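About Skurkmont
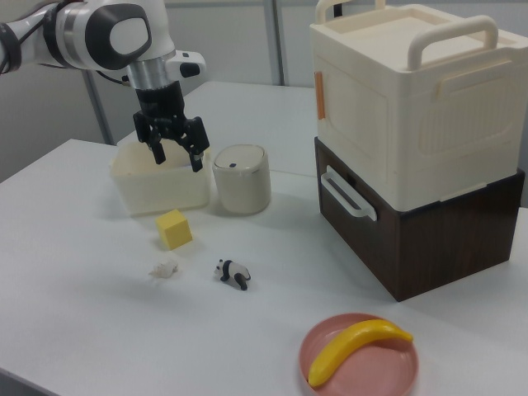 The white bin and its neighbour, the white canister.

Skurkmont teaches evening and weekend classes in keeping a household in order: mending, sorting, storing, labelling, and getting rid of things. We have been at it long enough that some of our first students have come back to do the course on clearing out everything they kept after the first one.

How we started

Theda Kröger ran a haberdashery called Hollmann for a good many years. When it closed she was left with a lease, a great many buttons and a habit of correcting how strangers folded their scarves. Graça Henriques had the flat upstairs and a degree in archive management that she was using mainly to find her own keys. They put a card in the window offering a class called "Where Things Go". Seven people came. Two of them thought it was a philosophy group, and one of those stayed.

That was the whole business plan. We have since written a proper one, for the bank, and it is filed under B.

What we teach

The Foundation course runs for eight evenings, from half past six. You will learn to sort a drawer, then a cupboard, then a room, and in the last week you may attempt a shed. Mending comes in at week three, when people have found all the things they had been meaning to mend.

Paper is a course of its own, taught by Mounir Hamdy. He spent years in the post room of a shipping insurer and has firm opinions about the concertina file. Bring one carrier bag of unopened post. If you bring two he will be kind about it, but he will look at you.

Clothes and Linen is taught by Sabine Kleinschmidt. Fitted sheets are covered in the fifth session. We mention this because it is the question we get most often by telephone, and no, you can't come to the fifth session only.

We also have a short course in April for people about to move house, and another later in the year for people who moved house and have regretted how they packed.

How we teach

Classes have no more than twelve students. We work at tables, standing up, with real belongings. We don't sell boxes, baskets or any kind of drawer divider, though we are asked to, and we have turned down a very handsome set of hooks. Most households already own enough containers. Many of them are inside other containers.

We won't ask whether an object makes you happy. Graça feels that a tin opener should not have to answer for itself in that way.

Homework is set and is usually not done.

The building

We are on the first floor of the old Finard works, which made umbrella handles. The stairs are steep and there is a goods lift that will take people if they phone ahead and are not in a hurry. The teaching room seats 40 for talks. The button collection is in the corridor, in 96 small drawers, and Theda would rather you asked before opening them.

The library has 351 books on housekeeping, the oldest of which recommends beating almost everything. Students may borrow two at a time. Three are overdue from a former teacher and we know where she lives.

Who runs the place

Theda is still the principal. Graça looks after the timetable and the accounts. Bookings go to Sabine Görtz in the office, who is not the Sabine who teaches linen. Please put a surname on your letters. We have tried sorting them by tone and it doesn't work.

Joining us

New courses are listed at the start of each term. A deposit holds your place, and you can have it back up to a week before the first class. If you have lost the form, the office will send another one, and Mounir would like a word.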